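Home | Modules | Student Work | Contact
Filed under: Packaging and Logistics, Year 2
August 8, 2024
Iwona Bednarek and Sławomir Makowska

Return packaging for small electrical goods

The project compared two carton types used for customer returns at Tirnent. A total of 76 returned parcels were checked for crushed corners and torn flaps.

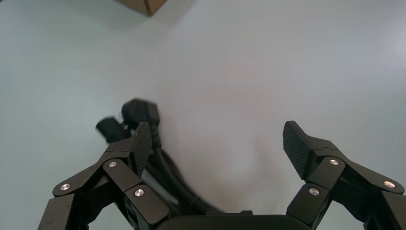 Cartons were grouped by closure. Of the sample, 32 had a tuck-in lid and the rest were taped. Damage was recorded on a scale of 0 to 6.

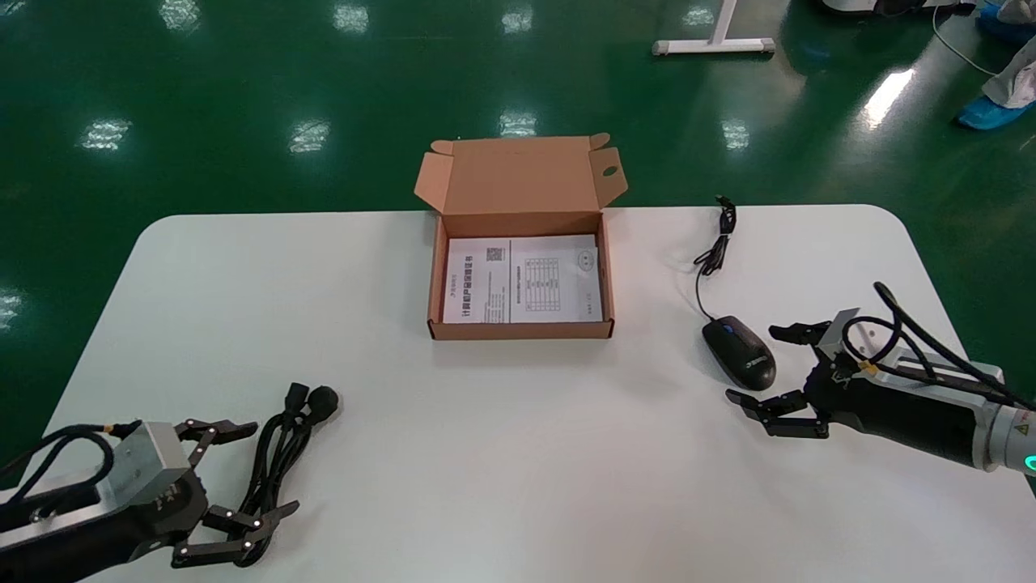 Tuck-in lids scored lower for damage but opened more often in transit. Fold lines weakened after the second use. A one-piece carton with a hinged lid and small side flaps, such as the brown corrugated one with the printed sheet laid inside, can be packed without tape.

Limits of the work

Only one depot was visited, and parcel weight was not recorded.
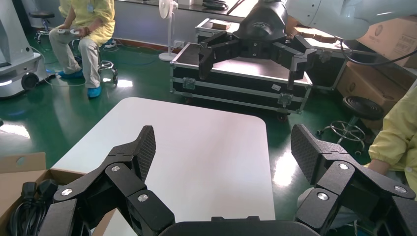
Further work

Repeat the count in September with taped cartons from Dudek.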